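Section 4. Filing a land allotment claim in the Bollel portal

April 2022 edition. Applies to farmers and other holders whose land was taken for a city project and who have been offered alternative land or a cash payment.

Before you start

You need the following on hand:

The parcel number of the land that was taken
Proof of tenancy or ownership at the time of the taking
A photo ID for each claimant
The offer letter from the city land office, if you have received one

If the original holder has died, the heirs file one claim together. Do not open a separate claim for each heir. The system will lock both and you will have to ask the land office to release them.

4.1 Opening the claim

1. Sign in to Bollel with your resident account.
2. On the left menu, select Land and Property, then Allotment Claims.
3. Select New Claim. The form number at the top should read 2369. If you see another number, go back and check that you did not choose Rezoning Request.
4. Enter the parcel number without spaces or slashes.
5. Choose the district. Parcels in Nillovberg that were split when the ring road was built are listed under both the old and the new district. Use the old one.
6. Select Save Draft.

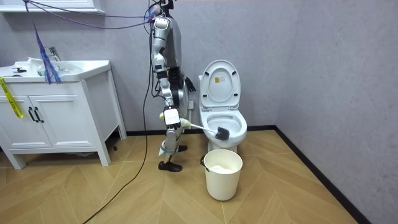
A draft stays open for 3 months. After that it is deleted and the documents attached to it have to be uploaded again.

Note: Saving a draft does not hold your place in the allotment order. Your place is set when the claim is submitted.

4.2 Adding documents

1. Open the draft and select Documents.
2. Upload each paper as its own PDF file. Scans should be in color, with all corners of the page showing.
3. Pick a type for each file from the list. For handwritten rent receipts, pick Tenancy, Other.
4. If a paper is in the name of a parent or grandparent, attach the family record right after it.
5. Select Check Files. Files marked in red must be replaced before you can go on.

Caution: Do not upload original survey maps borrowed from the Michailidis collection. Ask the archive desk for a certified copy and scan that. Claims with uncertified maps are returned.

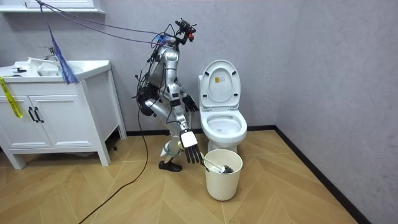

Humanoid robot between the vanity cabinet and the toilet, knees bent.

4.3 Choosing land or payment

1. Select Preference.
2. Choose Alternative Land or Cash Payment. You can change this up to the date of the site visit.
3. If you choose land, rank the sites shown. Sites without a water connection have a W next to the name.
4. If you plan to grow a crop that needs shade or standing water, say so in the Remarks box. The surveyor reads it before the visit.

Note: The Cadov site is listed but closed to new claims until the access road is approved. Ranking it first will not move your claim ahead when it opens.

4.4 Submitting

1. Select Review and read every page.
2. Have all claimants sign, on screen or on the printed signature sheet.
3. Select Submit. Print the receipt and keep it with your tenancy papers.

The review takes about 2 months. You will get a letter with the date of the site visit. At least one claimant has to be present, or a person named in a signed letter.

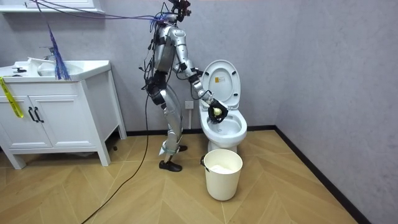
Robot leaning over the toilet, with cables running up from its head.

4.5 Correcting a submitted claim

Small errors, such as a misspelled name, can be fixed by phone. Ask for Roya Sharifi in claims intake. For changes to the parcel number or the list of heirs, write to Natanael Arruda at the land office and quote the receipt number. Do not file again while a correction is pending.

Appeals are covered in Section 5.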